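Search this site Enter keywords Go

Linen Room Update for the Griltton Fund
July 3, 2018
Posted by the Tasville linen room

Hello again from the linen room! You asked for a plain account of where your $3,000 has gone, so I'll start with the sheets, as that's most of it.

We've now sorted 168 flat sheets, which is everything that came over from Werden in November plus the odds and ends from our own shelves. The worn-out ones went for rags. I'd hoped to be done by spring, but the dryer at Cloutier was down for seven weeks and everything backed up behind it (the folding table looked like a snowbank for a while).

The big change is the tape. We used to pin paper tags on, and they fell off, or the pins went missing, and then you'd find one with your thumb. Now anything that still needs a look gets a strip of bright green tape stuck flat on the cloth – it shows up across the room on a pale sheet, even one with creases in it. 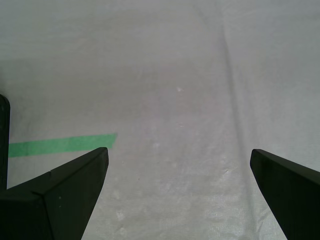
The night shift at Werden wrote back that the green is easy to spot but they'd like the strips shorter, and could we please pull them before the wash, as two went through last month and left gum on the hem. Fair enough! I've moved tape removal to the front of the checklist.

Still to do: pillowcases, a second set of shelves, and pressing, which is slow going with one iron. There's $7 left in the tape budget, so I'll be sending a small request before long.

Recent updates
Shelving quotes are in
Dryer repairs at Cloutier
What we do with rags
Pillowcase drive, Tasville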